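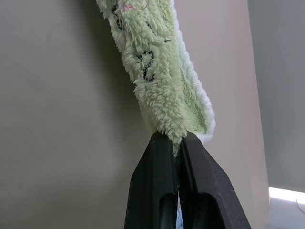 Textiles for Beginners
Handout 3: Why cloth soaks things up, and why it stops

Tutor: Silvan Oberholzer
Bring to Monday's session: this handout, a pencil, and one old towel you are not fond of. You will not be getting all of it back.

1. Where we got to

Last week we dealt with plain weave, twill and satin, and several of you found out that a tea towel can be unpicked thread by thread in less time than it takes to drink the tea. Keep your threads. We need them for the twist exercise in section 4.

This week is water. Most people think of a cloth as a sort of flat sponge, which is fair enough until you try to dry a glass with a polyester napkin and spend five minutes moving the same drop from one side to the other.

2. Two questions, usually muddled

How much water will a cloth hold? How fast will it take the water in? These are separate matters and you will lose marks for running them together. A thick bath sheet may hold a great deal and still push water about on your back for the first few goes. A thin, much-washed linen cloth takes water at once and is full almost as soon as it has begun.

Holding depends mainly on the amount of fibre and on the spaces between fibres. Speed depends on whether water is willing to spread over the fibre surface in the first place. The word for this is wetting, and yes, it always gets a laugh in the evening group.

3. Cotton, and what it does

Cotton is nearly all cellulose. Cellulose gets on well with water, and some of the water goes into the fibre itself, which swells. The rest sits between the fibres and in the gaps in the yarn, held there by surface tension.

Polyester takes very little water into the fibre. It can still carry water along its surface if the strands are fine enough and bundled closely enough, and this is how microfibre cloths work. So "man-made fibres don't absorb" is half true. Please stop writing it in the margin of your homework as though it were a law of nature.

Wool is the awkward one. The outside of the fibre sheds water and the inside takes in a surprising quantity of vapour. We will give wool its own week. It would only sulk otherwise.

4. Twist

Take one of your unpicked threads and roll it between finger and thumb until it is hard. Take another and roll it the opposite way until the fibres start to drift apart. Dip one end of each in the inky water and watch which one draws the colour up faster.

Hard twist closes the gaps. Soft twist leaves them open, but the yarn is weaker and sheds. Every towel maker has to choose a point somewhere between the two, and then the sales department chooses a different one.

5. Pile

A terry cloth is woven with two sets of warp threads. The ground warp is kept tight and makes the base. The pile warp is kept slack, and when the reed pushes several picks forward together, the slack is thrown up into loops. Draw this in the box overleaf. Do not copy Gasser's diagram from the library book, where the loops go through the weft in a way no loom has ever managed.

Loops add surface. Long loops add more of it, and they also catch on rings, zips and cats. If the loops are sheared you get velour, which is soft and prints nicely but tends to be slower off the mark with a puddle.

Pile is also counted by weight, in grams per square metre. A figure of 300 is light and dries quickly. Anyone selling you 2000 has mistaken a towel for a mattress.

6. Why new towels are useless

Finishes. Softener left on the cloth at the mill coats the fibres and makes them feel lovely in the shop. It also slows down wetting. A few washes without fabric conditioner will usually sort it out. Conditioner puts a coating of much the same kind back on, and people then complain that the towels have "gone off".

7. Practical

Work in pairs. Cut a strip from your old towel and a strip of the same size from the Skivton sample roll (back cupboard, left side, under the buttons).

Weigh both strips dry and write it down now, before you forget.
Lay each on the water in the tray and time how long it takes to sink.
Lift, let it drip for 20 seconds, weigh again.
Work out the water held for each gram of dry cloth.

The scales drift if you lean on the table. Don't lean on the table.

If your strip has not sunk by the end of the tea break, write "did not sink" and take it out. One pair last January left theirs overnight to be sure.

8. For next time

Read the chapter on yarn count. Bring back the scissors marked Dirnano, which belong to the quilting class, who have noticed.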